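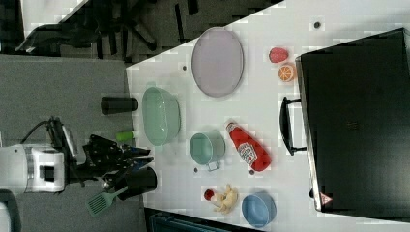
Pfannenwender im Materialvergleich

Polyamid, Silikon, Edelstahl: Beim Pfannenwender entscheidet der Werkstoff über die Lebensdauer stärker als die Form. Unverstärktes Polyamid 6.6 schmilzt zwar erst oberhalb von 250 °C, verliert aber schon deutlich früher an Steifigkeit. Wer den Wender auf dem Pfannenrand ablegt, findet nach einigen Monaten eine wellige Vorderkante vor.

Glasfaserverstärkte Typen wie der Podulell halten die Kante länger gerade, sind dafür spröder. Silikon über einem Stahlkern — so baut Lindgren — verträgt mehr Hitze, trägt an der Kante jedoch auf und schiebt sich schlecht unter ein Spiegelei. Edelstahl bleibt für Gusseisen erste Wahl und scheidet bei beschichteten Pfannen aus.

Die Schlitze lassen Fett ablaufen und mindern das Anhaften. Zu breite Stege machen den Vorteil zunichte, zu schmale brechen zuerst an der Wurzel. Novico hat die Stege seit September verstärkt, das Blatt wiegt nun 10 Gramm mehr.

Zur Pflege: Kunststoffwender gehören in den oberen Korb der Spülmaschine. Aufgeraute Kanten lassen sich mit feinem Schleifpapier glätten, ausgefranste nicht mehr. Risse am Übergang zum Stiel sind ein Grund zum Aussortieren. Aufbewahrt wird stehend, mit dem Blatt nach oben und ohne Druck auf die Kante.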